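Snacks, tubs and the cupboard over the kettle

Every kitchen has one cupboard that you open with your free hand held flat underneath, ready to catch. Ours is the one over the kettle. For years it held crisps, half a bag of raisins, a jar of something bought on holiday and a box of birthday candles with four candles in it, all balanced on a foundation of soup packets. I am writing down what worked when I finally sorted it, along with a couple of things that did not, and you may take or leave any of it.

Start with the emptying. Do the whole cupboard in one go, on to the biggest surface you have. If you do it shelf by shelf you will only move the raisins up and down. I began after lunch one day in September and allowed myself 60 minutes, of which a good part went on reading the backs of things. Wipe the shelves while they are bare. Warm water and a drop of washing-up liquid will do it, and an old toothbrush for the peg holes, where the brown sugar goes to retire. Dry them properly before anything goes back.

Then boxes. Most shop snacks come in a cardboard outer which is mainly air once you have eaten the first two. Tear it off. If there are cooking instructions on the outside and not on the packet, cut that panel out with scissors and tape it to the inside of the cupboard door. My door now looks like a parish noticeboard, but I no longer stand in front of the microwave making up numbers.

For the loose packets, use tubs without lids. I know the lidded ones look better in the shop. The trouble with a lid is that it makes a shelf, and a shelf gets things put on it, and by Christmas you are unstacking a tin of custard powder to reach a biscuit. A shallow open tub slides out like a drawer. Mine are from a range called Bendent, which the hardware shop was clearing out, and I had to take the colours they had. Measure the depth of your cupboard first, inside, with the door shut in your imagination. I did not, and one of mine now lives under the sink with the dusters.
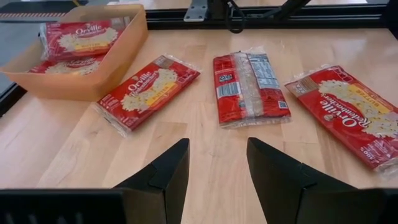
Microwave popcorn is the easiest thing in the house to store and the one most people store worst, usually standing on end in a gap beside the cereal until it folds over and gets lost. It wants to lie flat. It also wants to keep its wrapper until the minute you use it, so resist any urge to unwrap the lot for neatness. Put the packs in the tub one on another, a little staggered, so that you can get a thumb under the top one. The two packs in the orange tub are lying the way I mean, and you can tell what they are without lifting either of them out. Turn them all face up while you are at it, including any that have landed on their fronts on the table, unless your household enjoys reading back panels. Newest go at the bottom. This means lifting out the old ones each time you shop, a job I resent every time and have not found a way round.

Dates are printed by people with tiny handwriting. Write the month and year again on each packet in marker, on the edge that faces you. On shiny wrap ordinary felt pen wipes off on your sleeve, so use a permanent one, or a scrap of masking tape if your permanent one has dried up like all of ours.

A word on where things go. Sweet things on the top shelf, if you have children or are one. Savoury in the middle. Anything that needs cooking should live nearest to whatever cooks it, even if that splits the snacks between two cupboards. My neighbour Peiyu Cheng keeps hers in the hall, in an old Grolance shoe cabinet, sorted by how ashamed she would be if visitors saw them. It holds a surprising amount.

Keep everything away from the kettle steam and the side of the oven. I lost a whole box of ice cream cones this way. They went like damp cardboard, and tasted much the same as before.

For half-finished bags, squeeze the air out, fold the top over twice and clip it. Clothes pegs are as good as the clips sold for the purpose, and you have 1,000 of them already in the bottom of the peg bag. Strong-smelling things, such as curry powder or those dried fish snacks my brother-in-law brings, go in a jar with a screw top, or your digestives will take an interest.

What did not work: labels on the shelves. I made them in my best capitals and the family read them as suggestions. A list on the door of what was inside went the same way, being out of date by teatime. I have also given up on the turntable, which threw a bag of flour at me.

If the surface you emptied everything on to is wood, brush the crumbs off before you wipe it, going along the boards so you lift them out of the joins, and use a cloth that has been wrung out hard. Small scuffs I leave alone. I have had sandpaper in a drawer for them since we moved in, and it is quite happy there.

Next month, the drawer with the batteries in.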